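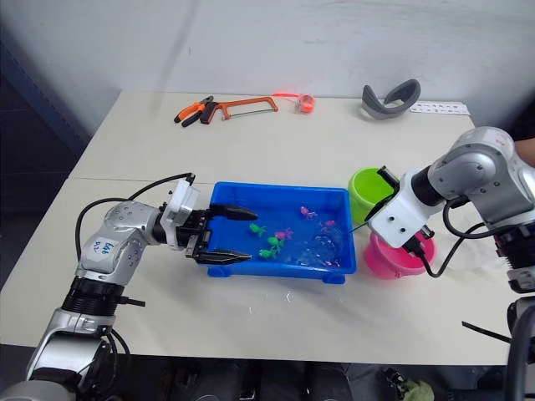
Two-arm table cell with a water-filled tray, toy fish and two buckets.

Call for Participants: Working Practice for Two-Arm Table Cells

Plendeck is looking for operators, technicians, safety staff and software engineers to take part in the review and trial of a draft code of working practice for small robot cells. The draft covers cells with two arms mounted at a single table, where a person sets out the objects, stays within reach for part of the session and resets the table between runs. Participation is part-time, paid and limited in duration. Most of the work can be done remotely, with one on-site block at our Ustis facility.

The closing date for applications is April 18, 2021.

Background

The draft is known internally as the Zeman code, after the building where the first version was put together. It began as a four-page set of house rules. Over time it picked up a section on liquids, a section on hand tools, a pre-start checklist and three annexes, and it is now used in some form by every team at Plendeck that runs table cells. The teams do not all use it the same way. Two of them keep separate local versions that contradict the parent document on the question of who may clear a protective stop.

The code does not replace applicable machine safety standards or the manufacturer's instructions, and it does not set limits for force, speed or pressure. Those come from the risk assessment for the individual cell. The code deals with what people do around the cell once the assessment is signed: how the table is laid out, where cables run, what may be within reach of the arms, who speaks before motion is enabled, and what gets written down.

To prepare the current revision we went through 2,276 session logs. Of these, 1,029 recorded at least one entry by a person into the reach of an arm, and 381 recorded an unplanned stop. The logs were not written to a common format. In many of them the cause of the stop is given as a single word, most often "cable" or "reset," and it is not possible to say from the record what was done next. Section 9 of the revised draft, on record keeping, is largely a response to this.

Scope of the review

Participants will work on the following sections. You are not expected to cover all of them, and applicants should name the two they know best.

Section 3, Table layout. Marking of the working area, storage area and hand-entry side. The present text allows tools to be kept on the table if they are outside the taught area of motion. Some reviewers want this changed to outside the full reach of both arms, which on a small table would mean no tools on it at all. We need a position that can be applied by someone setting up a cell without a drawing in hand.

Section 4, Cables and hoses. Slack, strain relief, loops at the elbow and wrist, and routing at the table edge. The draft asks for each joint to be moved through its working range by hand or at reduced speed with cables fitted, and for the routing to be checked again after any change of gripper. It gives no figure for loop size. We would like to keep it that way, but the wording has to be tight enough to audit.

Section 5, Water and other liquids. Open trays, fill level, splash, drips from lifted objects and the condition of the floor. The draft requires a fill line to be marked on the tray, all power supplies and connectors to be kept above and away from any possible spill path, and a named person to be responsible for emptying the tray at the end of the session. It also requires the ingress rating of the gripper to be written on the cell card. Where no rating is available, the gripper is treated as unprotected and the fingers only may enter the water. Whether that last rule is acceptable is an open point – two of our own engineers think it should be a prohibition.

Section 6, Soft, thin and transparent objects. Film, bags, cloth and similar items that may cling to a finger or be hard to see with the cell's cameras. The draft treats film in water as its own case.

Section 7, Hand entry and reset. The longest section and the one with the most comments against it. It sets out when a person may reach in, what state both arms must be in, and what is said aloud. The rule that both arms must be held, including an arm that has no part in the current task, is not up for removal. The means of confirming the hold is open.

Section 9, Records. Minimum content of a session log, wording for stops, retention and who signs.

Sections 1, 2 and 8 (terms, roles, transport of cells) are closed for this revision. Comments on them will be filed for the next one.

What participants do

The program has three stages.

Stage 1 is a written review. You receive the draft and a comment sheet and return the sheet within three weeks. Comments must refer to a clause number and propose replacement text. General remarks are accepted on a separate page but are not tracked.

Stage 2 is a supervised trial at Ustis. Participants work in pairs, one as operator and one as observer, and exchange roles halfway through. Each pair runs a set of pick-and-place tasks under the draft as written, including at least one task with objects in water and one with a changed table layout. The observer records every point at which the operator had to interpret, skip or repeat a clause. Speed is not measured, and nothing recorded by the observer is used to assess the operator. Arms are operated by participants only after the site induction has been completed and signed.

Stage 3 is a set of remote meetings at which the comments and trial sheets are worked through clause by clause. Tatiana Hubáček chairs these meetings. Where agreement cannot be reached, both versions of the clause go forward with a short note, and the decision is made by the document owner, Hortensia Pacheco.

Who should apply

We are looking for people in any of these positions:

Cell operators with at least six months of regular work at a table with one or more robot arms. Formal qualifications are not required.

Maintenance or integration technicians who have fitted grippers, routed cables or commissioned small arms.

Safety practitioners who have carried out or reviewed a risk assessment for a robot application. Experience with large fenced cells alone is useful but should be described as such in the application.

Software or controls engineers who have worked on hold states, stop categories or teleoperation.

Technical writers with experience in work instructions. One place is reserved for a writer, who need not have robot experience.

All participants must be 18 or older and able to read and comment on technical text in English. For Stage 2 you must be able to work at a standing-height table, with breaks; height-adjustable cells are available and should be requested at the time of application. Closed shoes with slip-resistant soles are required on the floor. Loose sleeves, lanyards and hand jewelry are not permitted at the cells.

Applicants currently employed by a manufacturer of arms or grippers are welcome but must say so. Brodetti, which is supplying the induction trainers for Stage 2, has no vote on the text.

Payment and expenses

Participants who complete all three stages receive a flat fee of $1,000. Participants who take part in Stage 1 only are paid a share of the fee as set out in the participation agreement. Travel and lodging for Stage 2 are booked and paid by Plendeck. Meals are reimbursed against receipts. Participants taking part on behalf of an employer may ask for the fee to be paid to the employer or waived.

Confidentiality and use of material

The draft may not be passed on during the review. The final code will be released for general use, free of charge, with the names of participants listed unless they ask to be left out. Trial sheets are stored without names. Cameras at the cells record the table and may also record hands, arms and voices; the participation agreement sets out how long these recordings are kept and who may view them. You can take part in Stages 1 and 3 without agreeing to be recorded.

How to apply

Send a single file containing:

your name, current position and employer, if any;
a description, no longer than one page, of the cells you have worked with and what you did there;
the two sections you wish to review;
one rule you have worked under that you consider badly written, with your own version of it;
any dates on which you cannot travel.

The rule in the fourth item may come from any workplace and need not concern robots. Please remove the employer's name. Letters of reference are not needed – we may ask for one contact person at a later step.

Applications are read by Funmilayo Briggs and Bořivoj Rusnák. Shortlisted applicants will be invited to a 30-minute call, in which they will be given one clause from the draft and asked how they would apply it at a cell they know. All applicants will receive a reply. Anyone who wrote to us in March in response to the internal notice does not need to apply again but should send the section choices if these were missing.

Questions about the trial floor, the induction or access needs should be sent to Teresa Prata. Questions about the content of the draft cannot be answered before the participation agreement is signed.

Contact: Teresa Prata, Trial Floor Office, Plendeck, Ustis | © 2021 Plendeck | Back to top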